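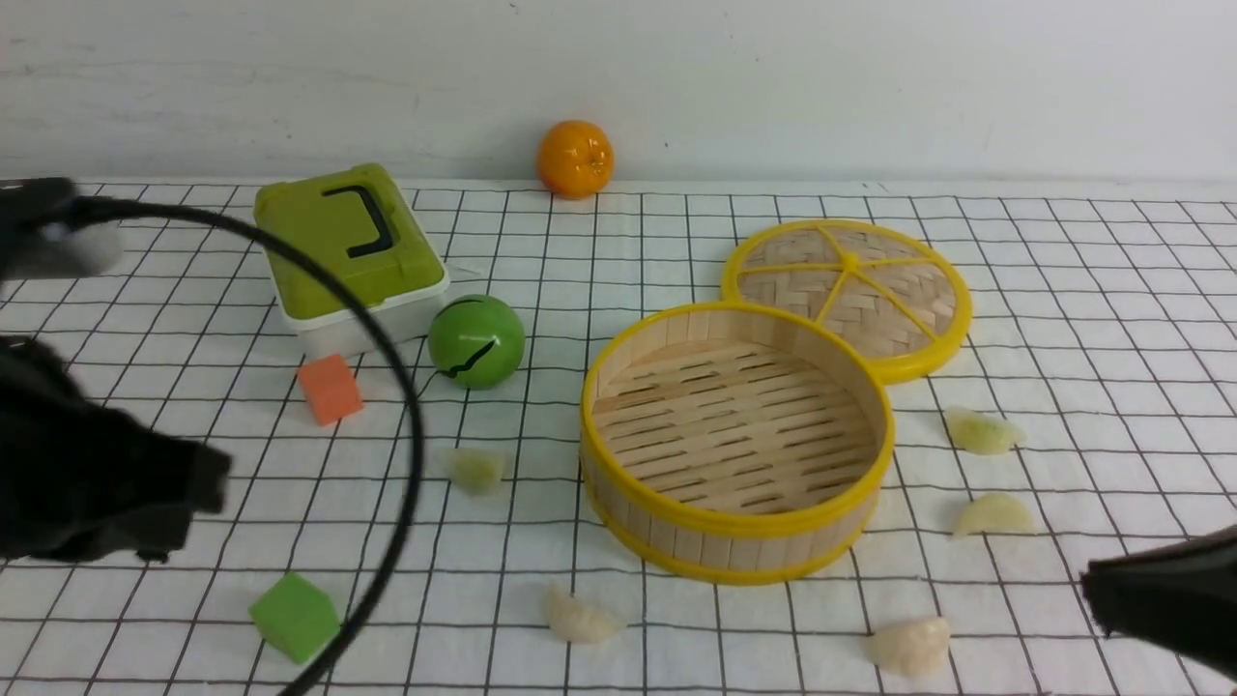 ままごと道具の保管方法について、昨年の整理以降に改めた点を以下に記します。当ブログでは過去に積木、木製パズル、布製の人形を順に取り上げてまいりましたが、食べ物を模した道具については記述が断片的にとどまっておりました。この分野で扱いがもっとも難しいのは、蒸籠のように本体と蓋と中身とが揃って初めて遊びが成立する品です。黄色い縁の蒸籠も、蓋を外して本体の脇に置き、餃子を周囲に広げた状態になりますと、どこまでが一組であるのかが見た目からは判断しにくくなります。奥の橙色の果物や左手の黄緑色の容器は別の組に属するものとして台帳に載せており、蒸籠の組に含まれるのは本体、蓋、餃子に限ります。

対象となるのは、拙宅の一室に置いている貸出用玩具のうち、食に関する71点です。近隣の家庭に貸し出すことを前提としており、棚には「プラダウ文庫」という名称を掲げております。もとは絵本の貸出から始めたもので、玩具を加えた後も名称を変更しておりません。貸出期間は14日、一度に借りられるのは2組までとしております。

分類の方針

従来は材質による分類を採用しておりました。木のもの、布のもの、樹脂のものに分け、それぞれ別の引き出しに収める方式です。帳簿の上では整然としておりましたが、蒸籠のように竹と樹脂の双方が使われている品をどこに入れるかで毎回判断が分かれ、返却のたびに置き場所が変わるという不都合が生じておりました。前年の記録を見返しますと、同じ蒸籠が「竹・木」の欄に記入された月と「その他」の欄に記入された月とがあり、筆者自身の手による記入でありながら一貫性を欠いております。

現在は、料理の場面による分類に改めております。区分は「蒸す」「焼く」「切る」「盛る」「注ぐ」「青果」「雑」の7つです。蒸籠と餃子は「蒸す」に、みかんの類は「青果」に入ります。「雑」には、用途を一つに定めがたい球や小箱を収めます。餃子は「焼く」にも該当するのではないかという疑問は当然生じるところですが、フライパンの組には別に目玉焼きと魚の切り身が付属しておりますので、餃子は蒸籠に属するものと定めました。水餃子を好まれる家庭には、いずれ鍋の組の新設をもってお応えしたいと考えております。

「雑」の扱いについては若干の補足を要します。ひび割れのような線の入った黄緑色の球は、当初「青果」に登録しておりました。果物と見る子もあれば卵と見る子もあり、ある家庭からは恐竜の卵として大切に扱われたとの報告を受けております。品名を定めることが遊びの幅を狭めるおそれもありますので、台帳の表記は「緑の球」に改めました。

蓋の置き方

丸い蒸籠の蓋は、本体にかぶせて保管することを原則とします。かつては蓋のみを重ねて棚の上段に置き、本体を下段に置いておりました。限られた棚の高さを有効に使うための措置でしたが、子どもが自ら取り出す場合、上段に手が届かず、本体だけが使われる結果となりました。蒸す遊びにおいて蓋のない蒸籠は単なる籠であり、開ける瞬間の楽しみが失われます。高さが不足する段については、棚板を一段抜いて対応いたしました。

遊んでいる最中の蓋については、特に定めを設けておりません。裏返して皿にする子もあれば、太鼓のように叩く子もあります。放射状に渡された黄色い骨が蓋を六つに区切っている点に着目し、切り分けたピザとして供された例もありました。筆者も客として招かれ、一切れ分の見えないピザを頂戴いたしました。味はよろしゅうございました。

台の選定

ままごとに用いる台については、白地に黒い格子の入った面を採用しております。無地の白、花柄、木目を順に試したうえでの選択です。格子の面では、子どもが自発的に「一つのますに一つ」という規則を定めて餃子を並べる場面がたびたび見られました。配膳の練習を意図したものではありませんでしたが、結果として、皿を人数分並べる遊びへ移行しやすいように思われます。また、白っぽい餃子は白無地の面では見落としやすく、格子の線が目印となる点も片づけの際に役立っております。

格子の面にも難点はあります。置いた物の向きが線に対してわずかに傾いているだけで目につきますので、整頓を好む大人は、つい手を出して直したくなります。筆者はこの誘惑に抗することができず、遊びの途中で容器の角を線に合わせ、五歳の店主から「お客さんは座っていてください」との指導を受けました。以後、開店中は台に手を触れないことを自らに課しております。

片づけの手順

返却後および遊びの終了後の手順は、次のとおりです。

蒸籠の本体を台の中央に置く。
餃子を本体に入れる。向きは問わない。
底の竹の隙間に紙片や糸くずが挟まっていないかを確認する。
蓋をかぶせ、「蒸す」の棚に戻す。
青果と雑の品をそれぞれの籠に戻す。
最後に台の面を拭く。

この順序で特に重視しているのは、餃子を先に集めることです。餃子は遊びの間に台の端や床へ移動しやすく、座布団の下から発見されることも少なくありません。大きな容器から片づけ始めると、餃子が後に残り、照合の段階で再び棚を開けることになります。11月に実施した棚卸しでは、所在不明となっていた餃子が、絵本棚の裏から発見されました。同じ場所からは、かねて紛失として処理していた木のにんじんも見つかっております。にんじんについては台帳の抹消線を取り消し、「切る」の区分に復帰させました。
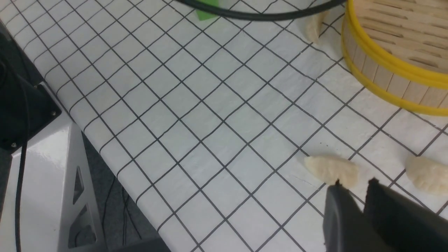 Effie Patersonさんからは、前回の記事に対し、餃子を必ず蒸籠に入れて返すという決まりは厳しすぎるのではないか、自宅では小さな巾着を一つ用意して見つけた順に放り込ませており、蒸籠に移すのは翌朝、大人がコーヒーを淹れる間に済ませている、とのご意見を頂戴いたしました。あわせて、夕方に眠くなった子へ最後まで片づけを求めると、翌日の遊びの始まりまで重たくなる、とのご指摘もありました。

ご指摘はもっともであり、家庭内での運用については、上記の手順に拘束されるものではありません。貸出品についても、返却の時点で組が揃っていれば差し支えないものと改めます。巾着の使用は早速拙宅でも試行いたしました。紺色の木綿で二枚縫い、一枚を「蒸す」の棚の脇に掛けております。子どもは巾着の口を絞る動作を大いに気に入り、餃子に加えて靴下まで収納されるようになりました。靴下は貸出の対象に含まれておりませんので、お手元に届いた場合はご一報ください。

手入れについて

竹の部分は、固く絞った布で拭いた後、風通しのよい日陰に置くことを基本としております。本体と蓋は離して置き、十分に乾いたことを確かめてから重ねます。水に浸すことはお控えください。以前、お風呂で蒸籠を使いたいという要望に応じて持ち込みを許可したところ、乾燥に丸二日を要し、その間「蒸す」の棚は休業となりました。休業の札は子どもが書いたもので、現在も棚の内側に貼ってあります。

餃子のひだの部分には埃が入りやすいため、柔らかい刷毛を用います。筆者は製菓用の古い刷毛を転用しております。ひだに沿って端から端へ軽く払えば足り、強くこする必要はありません。刷毛は子どもにも人気があり、払っているうちに「油を塗っている」という設定に移ることがあります。手入れと遊びの境界は判然としませんが、埃は落ちますので、そのまま続けていただいて結構です。

黄色い縁については、竹と接する部分に指先で触れ、ささくれや浮きがないかを確認します。気になる箇所があれば貸出を止め、状態を台帳に書き込みます。借りられた方がお気づきになった場合も、補修はなさらず、そのままご返却ください。過去に善意で接着剤を用いられた例があり、蓋が本体に固定されたため、剥離に苦心いたしました。ご厚意には深く感謝しております。

台帳の記入例

台帳の様式も簡素なものに変更しました。従前は寸法、材質、購入先、購入時期まで記入する欄を設けておりましたが、購入先の欄は大半が空白のまま推移しておりました。現行の様式は、品名、組の名称、区分、備考の四欄です。蒸籠の組であれば、次のような記入になります。

品名　丸蒸籠（本体・蓋）および餃子
組の名称　点心
区分　蒸す
備考　縁は黄色。水濡れ不可。餃子は巾着での返却可

備考欄には、借りられた家庭から伺った遊び方も書き添えております。「駅弁として販売された」「中に手紙が入っていた」「人形の帽子になった」などの記載が徐々に増え、点心の組の頁は欄外まで文字で埋まりました。次に借りられる方がこれを読んで参考にされることもあり、帽子としての使用はその後別の家庭でも確認されております。

なお、黄緑色の容器の組の名称については未定です。持ち手の形から「かばん」と呼ぶ子と、「おべんとう」と呼ぶ子とがあり、双方とも譲る気配がありません。当面は品名欄に「緑の容器」とのみ記し、名称の欄は鉛筆書きといたします。次回は「注ぐ」の区分から、急須と湯呑みの組について記載する予定です。急須の蓋が一つ見当たりませんので、更新はその捜索が済んでからとなります。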